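Category: Opinion / Automation & Controls
6 min read

Danko held its open day on a Wednesday in October at the Drirkodville site. I went for the insertion demo, a task I have spent a good part of my working life on. The task is simple to state: an arm holds a thin rod and puts it into a holder. The rod has to be upright to within a small angle, and the tip has to find the opening. Most of the cost of automating small assembly sits in that last part.

Silvia Tichý ran the session. The policy was trained entirely in Nuto, the company's simulator, and the first half of the demo was given over to simulator runs on a large screen. The second half was the physical cell. I want to argue that the first half was the more useful one, and that Danko undersold it.

The usual complaint against simulated demos is that contact is wrong. Friction is a single coefficient, the fingers don't flex, and the rod doesn't slip in the grip the way a real one does. All of this is true. Vratislav Polák, who was standing next to me and who has built fixtures for longer than I have, made the complaint out loud within the first 5 minutes. Tichý agreed with him. She then changed the friction value on screen, reran the same start pose, and let us watch the approach change.

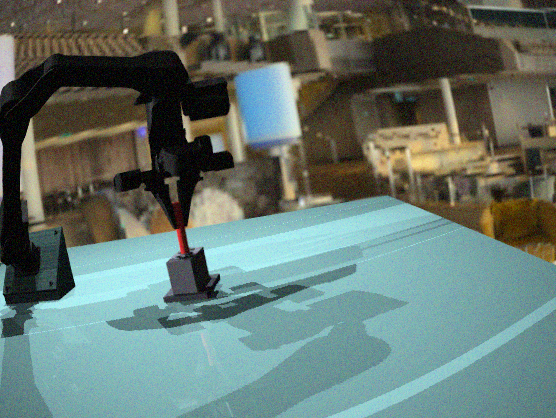

That exchange is my reason for writing. A physical cell can't be questioned in this way. When an insertion fails on hardware, the audience gets one failure and a guess at its cause. The guess is normally made by the person selling the machine. In Nuto the start pose, the grip angle and the lighting are all stored values, and a run can be repeated with one of them changed. Tichý ran 200 starts as a batch and put the failures up sorted by grip angle. There were 12. Nearly all of them sat at one end of the range, with the rod leaning away from the arm.

Polák asked whether the physical cell failed at the same end. Gyula Kovács, who is responsible for the hardware, said they had not run enough trials to know. I thought this was a good answer. It was also the weak point of the whole afternoon. If the simulator tells you where the policy is fragile, the first thing to do with the real arm is to start it there. The cell was started from poses near the middle of the range, and it completed 4 insertions in a row. Four easy insertions tell a buyer very little. The room clapped anyway.

I have a second objection, and it concerns randomization. The backgrounds and table colors in Nuto are varied heavily so that the vision side does not latch on to one room. Fine. But the holder was the same holder in every run I saw. On a real line the holder is the part that drifts. It gets bumped, it gets replaced with one from a different supplier, and somebody shims it. Kamlesh Sisodia of Larkatard, whose line would be a likely customer for this, raised the point in the question period and was told that holder variation is planned. I would have put it ahead of the backgrounds.

My request to Danko, and to anyone else planning an open day, is to publish the failure plot next to the door and let visitors choose the start pose for the physical arm from it. Some runs will fail in front of customers. Tatiana Bednárik, who organized the day, told me the sales side would not accept that. They should be asked again before the spring session. The plot already exists, and the cell needs no modification to use it.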